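Última atualização: 2 de outubro de 2020

Projeto Onura – relatório de progresso para a Pedex
Estado da célula móvel de dois braços: cablagem, garras e rotina de manutenção

No período coberto por este relatório, o trabalho concentrou-se nos cabos das garras e no desgaste dos dedos. As ligações internas dos dois braços não foram alteradas desde abril. O percurso exterior dos cabos continua provisório; a calha fornecida pela Steler não acompanha o raio de curvatura exigido junto ao punho.

A inspeção dos dedos passou a fazer-se a cada 54 horas de operação. O contador da garra direita marca 205 horas, o da esquerda 31, por substituição do módulo. O limite de troca do revestimento mantém-se em 1000 horas. O ensaio de referência é a limpeza de pavimento com vassoura e pá, em habitação.
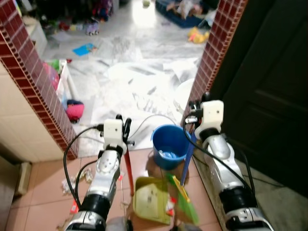
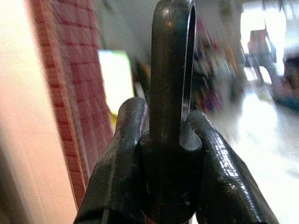
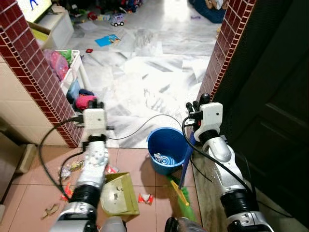

Segundo Urmas Uibo, o intervalo de inspeção é curto demais para o revestimento e longo demais para os cabos, e as duas verificações deviam ser separadas. Pede ainda que a folga do cabo seja medida com o braço em extensão máxima, e não na posição de repouso.

A separação das verificações foi aceite e consta do plano revisto. A medição em extensão aguarda o gabarito encomendado à Kļaviņa. A recalibração das câmaras de punho fica para o período seguinte, bem como a revisão dos binários de aperto nas juntas da base. Não se pede reforço de verba; o custo do gabarito cabe na rubrica de consumíveis.

Contacto: secretariado do projeto Onura | © 2020 Onura | Voltar ao topo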